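Zemuleo moves its shape-block line to printed parts

Zemuleo, the maker of sorting and stacking blocks for nurseries and primary schools, has switched its whole range of loose shapes from turned and sawn wood to 3D-printed parts. The change took effect in July and covers the cylinder, the cube, the triangular prism and the five-pointed star. Existing wooden stock will be sold until it runs out and will not be replaced.

The company gave tolerance as the main ground for the decision. In the wooden sets, the width across a cube could differ from one batch to the next by enough to make it stick in the sorting tray. Stars were worse. Each one had to be sawn and then sanded by hand along ten faces, and the inner corners were seldom clean. Printed stars come off the machine at their final size and need only a quick trim at the base.

Colour has been handled differently as well. The wooden shapes were dyed, and the dye faded on the side nearest the window in most classrooms. In the printed range the colour runs through the material, so a scratch does not show as a pale line. Colour is not tied to shape. A child asked to sort by colour and then again by outline has to make two separate decisions, and teachers who tried the early sets wanted this kept.

The top of each shape is left as it comes from the printer. Zemuleo looked at smoothing it and decided against the extra step. The fine pattern left by the nozzle gives small fingers some grip, and it stops one block from sliding off another when they are stacked.
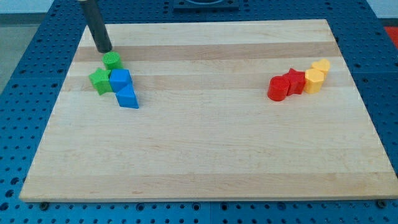

Work surfaces were reviewed at the same time. The older sets were sold with a thin painted tray, which bowed after a winter near a radiator. The firm now recommends a thick maple board built up from glued strips, with the strips running the long way. Any joiner can make one, and the company will supply a drawing on request. A board of this kind is heavy enough to stay put when several children lean on it. Its pale top also gives good contrast with strong greens and blues, which matters for pupils with poor sight.

Boards should be wiped with a damp cloth and dried straight away. Oil is permitted if the maker of the board allows it, but it should be left overnight before blocks are placed on it. Small knots and specks in the maple are normal and are not grounds for return.

The printed parts are produced at the Cárdenas workshop, where 6 machines have been set aside for the work. Drirkance supplies the filament. The first run came to 1,408 blocks, of which 419 were stars. Packing is still done by hand, with each shape wrapped on its own so that the points of the stars do not mark the cubes.

Mariama Ametepe, who runs production at Zemuleo, said the triangular prism had caused the most trouble. "The long edges were too sharp on the first version, so we took them back a little. Then it would no longer stand firmly next to a cube, and we had to put some of it back. The shape we are shipping is the fourth one."

She added that the cylinder had needed almost no work. "It prints upright, the top is flat, and it fits the old hole."

Schools that own a wooden set can mix old and new parts. The printed cube and cylinder fit the existing sorting trays. The star does not, as its points are slightly longer, and a replacement lid is available for trays bought with the earlier version. The lid is fixed with 2 screws and can be changed with an ordinary screwdriver.

Single shapes can be ordered for the first time, in any colour from the current chart. Orders go through Pemus, which also handles returns and spare lids. Sets already on order will be filled with printed parts unless the school has asked for wood, in which case delivery depends on what remains in the store.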